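Chapter 9
Boxes, Cords and Floors: Clearing a Shared Workroom

I learned to tidy in the back of my aunt's shop, where everything had a hook and every hook had a paper tag. Then I got my first job, at a repair outfit called Stasetti, and found out what a room looks like when a dozen busy people all plan to deal with it later. I lasted one Tuesday before I asked for a broom. They gave me the broom and, more or less, the job of looking after the place, and I've been doing some version of that ever since!

In the last chapter we stayed in small spaces - closets, drawers, the cupboard under the sink. Now we move to bigger rooms that belong to everybody. I mean workrooms, stockrooms, school shops, labs, the bay behind a store where deliveries get opened. These rooms have a lot in common. They have hard floors and big tables, things come in all day in cardboard, and the person who opens a box is very often not the person who needs what was in it.

By the end of the chapter you should be able to walk into a room like that, decide where to begin, and clear it without losing anyone's parts. You'll need trash bags, a marker, masking tape, a handful of cord ties and one empty bin. Please don't buy a set of matching containers yet. We'll get to containers in Chapter 10, and I have opinions.

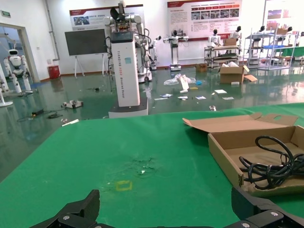

Cardboard is where I start nearly every time. A box is big, it's light, and once it's dealt with you can see what the rest of the job is. But you have to look inside first, and I mean every box, even the ones you'd swear were trash. Take the one on the green table, with its lid folded back and the handle hole cut in it. There's a black cable coiled up inside, so that box is storage for now and it stays. The big one on the floor with its flaps spread is a question mark until you've walked over and put your head in it. I keep three words in mind as I go around: keep, flatten, ask. Write the word on a piece of tape, stick it on the box, and move along to the next one. Don't stop to flatten anything on this first lap (I know, it's tempting, and I still catch myself doing it).

After the boxes comes the floor, and here I slow right down. Plastic bags and scraps can usually go, but small papers and cards need to be read before they're tossed. A card may be a packing list, or the only place a part number was written down. At the Litusberg depot we once threw out a little white slip that matched up 359 labels with their shelves, and it took us most of July to put that right. So now anything small with writing on it goes in the empty bin, and so does any stray piece I can't name.

Cords get their own pass. A cord on the floor is a trip waiting to happen, so follow each one to both ends before you pull on it, then coil it in loops about the size of a dinner plate and tie it once. If it belongs to a power adapter, keep the two together. I've met drawers with 300 adapters and not one owner!

Before you go on, try this in a room you share with other people. Do one lap with the tape and marker, and touch nothing except the boxes. Write down how many got the word "ask." Keep that number handy, as we'll use it in Section 9.1, where we work out who to ask and how long to wait for an answer.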